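Belgate Home Forum > Storage and Organizing > Wire baskets with a solid bottom, worth it?

pantryskeptic
I keep seeing people here recommend the white wire mesh baskets with a solid panel in the bottom. Supposedly it fixes the problem with small stuff falling through. I have my doubts. Once you put a panel in there, aren't you just paying extra for a plastic bin with holes in the sides? Stultix wants 14 dollars for one, and I'd need 3 for the shelf over my dryer.

lintroller88
I have two from Belgate and like them fine. Spray bottles stand up straight and don't rock on the wires. Clothespins stay put.

pantryskeptic
Clothespins stay put in a shoebox too.

lintroller88
OK, then use a shoebox.

mudroom_mel
I'm with the shoebox on this one. The grid on the sides is what gets me. Dust collects on every single crossing and you can't wipe it, you have to take the thing to the tub and go at it with a brush. I did mine in September and it already looks gray again. A smooth bin takes one pass with a rag.

oldhinge
You can see what's in a mesh basket, though. I had opaque bins for years and ended up buying the same light bulbs over and over.

mudroom_mel
Put a label on it?

oldhinge
I did label them. Then my family put other things in them.

Tallow
Question for the people who own these: is the bottom panel attached or does it just sit in there? I bought a Nukov one where the panel was loose, and it slid every time I pulled the basket forward. Crumbs got under it. I ended up gluing it down, and then the glue yellowed. Not doing that again.

lintroller88
Mine is clipped at the corners. Doesn't move.

pantryskeptic
How long have you had it?

lintroller88
Since spring.

pantryskeptic
So not long. Ask me again when the clips have been through a couple of winters next to a dryer.

garage_shelf_guy
Load is the part I'd worry about. The listing for the Bakhtiari basket says 90 pounds and I don't believe it for a second. Thin wire like that bows out at the sides way before you get there. I put canned goods in one, maybe a third of that weight, and the long side had a belly in it by the end of the month. Fine for towels.

oldhinge
Who is putting 90 pounds in a laundry shelf basket?

garage_shelf_guy
Nobody, but they shouldn't print it if it isn't true.

Tallow
Agree with that. Also check the posts in the corners before you buy. If the walls are only hooked to each other with no upright, it folds when you lift it full.

pantryskeptic
All right. I gave in and got one, just one, to try before I spend more. It has the upright at the corner like Tallow said, and the base panel is solid all the way along. The wire is thinner than I'd like. I'm going to load it with the detergent and the dryer sheets and leave it alone for 14 days, and if the sides bow it goes back. I still say a shoebox would do.

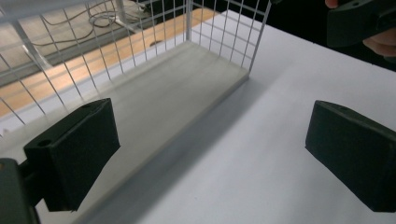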